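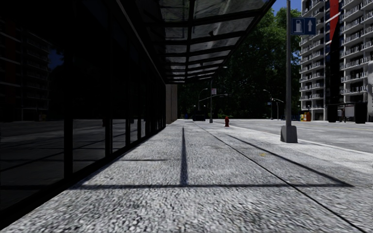
Jeltier says the planner is fine and the simulated depth is lying to it, and after a week of changing planner settings I'm inclined to agree. Posting the setup so others can check.

Sidewalk rover sim: canopy shadows and glass facade both end up in the costmap

Posted by Viltotix

I'm building a small delivery rover in my garage, 6 wheels, skid steer, one forward stereo pair at knee height and no lidar. Before it goes outside I run it in a rendered street block. The stretch that fails is the walkway under the glass canopy. Dark glass on the left, curb and road on the right, open pavement between them, a hydrant a short distance ahead.

Two symptoms:

1. The rover slows at the shadow band that crosses the walkway, then tries to go around the lengthwise one. There's nothing there but pavement.

2. On the glass side, the costmap has free space behind the facade. The matcher seems to be using the reflected building, which puts points well past the wall. The planner then cuts left.

Stereo is computed from the rendered left and right views with block matching. I'm not using the simulator's depth buffer because the real rover won't have one. Sim runs at 40 frames per second, motion blur on. Inflation radius and obstacle height threshold have been moved both ways with no useful change. The sign pole on the right is detected correctly every run.

What should I change first?

Posted by Sakalauskas

Separate the two problems. They have different causes.

Shadows: block matching on a strong straight edge with weak texture on either side gives streaks of bad disparity. When the edge runs parallel to the baseline, as your crossing band does, it's worse, as there's nothing along the row to lock on to. Those streaks project above the ground plane and get marked. Do these in order:

Turn motion blur off and rerun. Granular pavement is good texture for stereo, and blur removes it exactly where the rover needs it, close to the wheels. If the false obstacles mostly vanish you've found the larger share of it.

Turn on the left-right consistency check and raise the uniqueness ratio. You'll lose points. That's fine on a flat walkway.

Fit a ground plane per frame and only mark cells with several points above it. A single stray point shouldn't mark anything.

Then put the blur back, with an exposure time that matches your real cameras. Sim defaults tend to be much longer than a global shutter camera needs in sunlight.

Glass: no stereo setting fixes this. The reflection is consistent in both views, so it passes every check. The matcher is reporting what the cameras see. Use the base line where the glass meets the pavement as a boundary. Either segment the pavement and treat everything outside it as blocked, or add a side-facing ultrasonic sensor. I did the second on mine. It reads glass reliably out to roughly 80 inches when it's close to square on, and poorly at shallow angles, so mount it facing straight out.

Also log the simulator's depth buffer next to your stereo result, for comparison only. Subtract one from the other and you can see which pixels are wrong without guessing from the costmap.

Posted by Jurport

just use lidar

Posted by Viltotix

Blur off removed most of the crossing band. The consistency check took care of the rest, apart from a few cells near the curb. The depth difference plot shows the glass error clearly, and it doesn't move with any matcher setting, as Sakalauskas said.

Lidar is out on cost, and I'd expect trouble with the glass there too. Ultrasonic sensor is ordered. Pavement segmentation can wait until it's mounted.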